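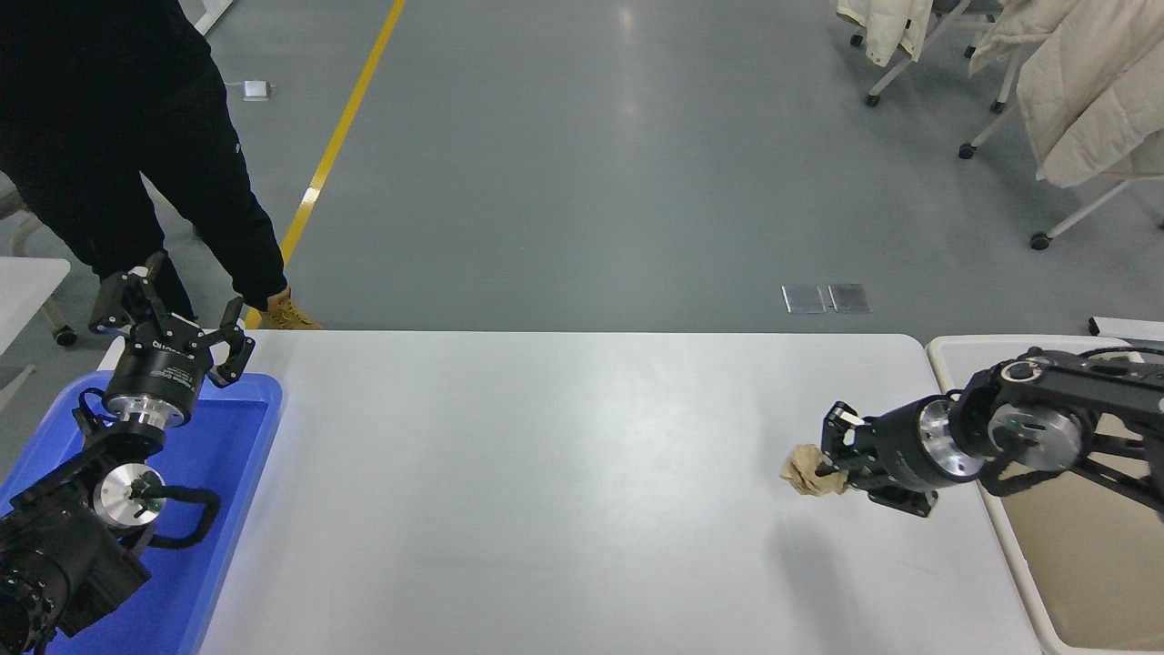 Plaltadeo writes and maintains floor marking and aisle layout plans for small factories, warehouses and trade schools. The company was started by Tarcísio Pacheco, a former plant layout drafter, and Oanh Đinh, who had worked in coatings inspection. Most of our work is on coated concrete. A yellow painted line on smooth gray epoxy, running diagonally past the corner of a work table, is a typical item on our drawings: it needs a start point, an end point, a width and a color code, and it has to be measured from something that will not be moved. We measure from columns and door frames. Tables and racks are drawn as outlines only.

A standard plan covers one floor and is issued as a single drawing with a line schedule. The schedule lists each line by number, with the paint type, the surface preparation and the date of the last repaint. Our first client, Trever, had 200 lines on one floor and no record of which were still in use. That job set the format we still use.

Surface preparation is specified separately. Epoxy is abraded before marking, vacuumed, and wiped with the solvent named by the coating supplier. Tape is specified only for layouts expected to change within the year -- anything longer is painted.

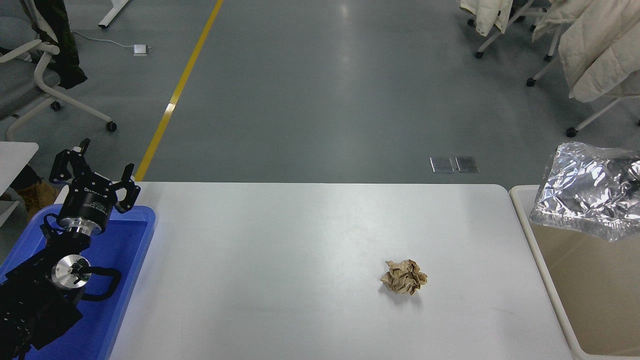 Do you apply the paint yourselves?

Painting is done by the client's own crew or by a contractor the client selects. We supply the drawing and the schedule, and we inspect the finished lines against both.

Plans are kept on file for seven years. Revisions to an existing plan are charged by the sheet, and a site visit is included for floors above 1,000 square feet. Requests received before the end of September are scheduled for the same year.

The Zirnar office handles drawings and records. Site inspection is run from Pimentel -- please send floor access forms there.

Page revised 03/06/2020

Related
Line schedule: how to read the columns
Tape or paint for temporary aisles
Abrading epoxy before marking
Floor access form
Contact the Zirnar office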